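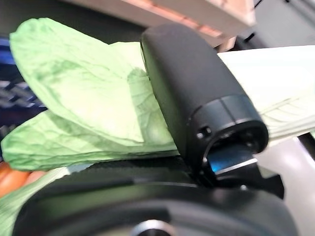

Leaf duty at the shared bench. Two green leaves under one black finger.

Lettuce is the hard one. Ask anybody at Presasby, the shared workshop where Chae-won Moon has spent most of her evenings since June. A can is easy. A block is easy. A leaf folds, slides, tears.

Her build is called Pyo. Bench space costs her 60 dollars a month, power included, and the parts bill so far is 240, mostly wire and small screws. The gripper she got used. The code she wrote herself, then threw out, then wrote agian.

Closing speed was the first fight. Too fast and the leaf shoots out sideways. Too slow, it droops before the fingers meet. Version 27 of the grip routine is the one she's keeping. For now.

Then fruit. Round stuff, a whole crate of it, and a different problem: pick one, leave the neighbors alone. She wants the same settings to do both jobs. Most people would just switch tools.
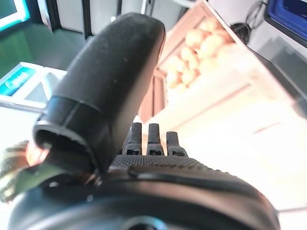 Byung-chul Won thinks she should switch tools too. One grip for leaves, another for fruit, he told us, and she'd have been done a month ago. Moon has heard it. She'll give it 2 more weeks, then maybe.

Next up is the wrist cable, wich snags on left turns. She had the cover off again at 9 p.m. when we left.

Contact the editors | Copyright Clolenari Magazine | Back to top

Related
Ulleo: a sewing machine that threads itself
Garage lathe, second try
Cheap motors, tested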